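3.2 开播前的等待：宣传期如何成为观看的一部分

做电视剧研究的人，往往习惯从第一集的第一个镜头谈起。我们起初也是这样打算的，可是访谈做到第五六位观众的时候，大家说来说去，总要绕回开播之前的那几个星期：海报是在哪里看到的，预告片同谁一起看的，主演上了哪一档谈话节目，说了什么让人笑了半天的话。听得多了，我们也就慢慢觉得，这段等待的日子值得单独写一节。

本节的材料来自《Taltton》第二季。这部剧由Rekden制作，在Hudasent平台每晚十点播出，讲的是一座港口小城里一家报馆的兴衰。第一季收视平平，口碑却一直在涨，所以到了第二季，平台下了很大的力气，宣传期拉到了五个星期，服装联名、街头快闪、播客特辑，一样接着一样。我们在剧迷聚集的Khaemba论坛上收集了这段时间里的1,704条帖子，又从发帖人中邀请了55位做半结构式访谈，每次谈话短则20分钟，长的聊过了一整个下午，茶都续了好几回。

编码由两位研究者分头完成，遇到意见不合的地方就坐下来一条一条地商量。帖子最后归入四类，即“猜剧情”“谈旧事”“晒收藏”和“发牢骚”。第四类原本是打算并入其他类别的，后来读着读着，发现里面的内容实在丰富，舍不得并，便留了下来。

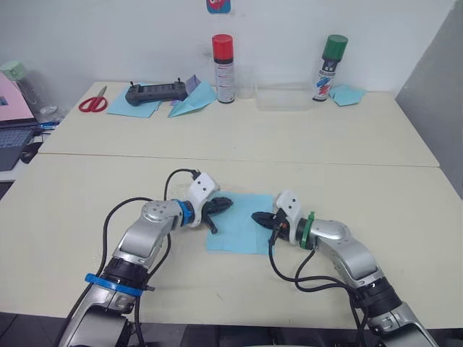 先说“猜剧情”。这一类帖子最热闹，也最容易让人误会，以为观众只是想早一点知道结局。访谈里的说法要复杂一些。有一位受访者告诉我们，她其实很怕猜中，猜中了，十点钟守在屏幕前的那份心情就要打折扣；可是不猜又忍不住，因为猜的时候有人陪着。这样的矛盾心情，我们在许多份访谈记录里都读到过，只是各人的讲法不同。

“谈旧事”则安静得多。不少人借着新季开播把第一季从头重看一遍，顺手写下当年看时自己住在哪里、做什么工作，剧情反倒只占几行。我们读这些帖子时常常停下来，觉得它们更像日记。从研究的角度看，它们说明宣传期的作用并不限于招揽新观众，老观众也借这个由头，重新整理了自己与一部剧的关系。

至于“发牢骚”，多半是冲着宣传本身去的。有人嫌联名外套的颜色与剧中年代不符，有人嫌预告片把重头戏都放了出来，还有人一连几天数落海报上的字体。起先我们把这些当作负面反应，后来对照发帖记录，才看出抱怨得最细的那些人，往往也是首播当晚留言最勤的人。他们对剧中人物的衣着、口音和报馆里的一桌一椅都很熟悉，挑剔正是从这份熟悉里来的。

当然，论坛用户毕竟是一群格外投入的观众，偶尔打开电视、碰巧看上一集的人，他们的等待是什么样子，或者有没有等待，我们手头的材料还回答不了。这个问题留到第五节，同收视日志的部分放在一处讨论。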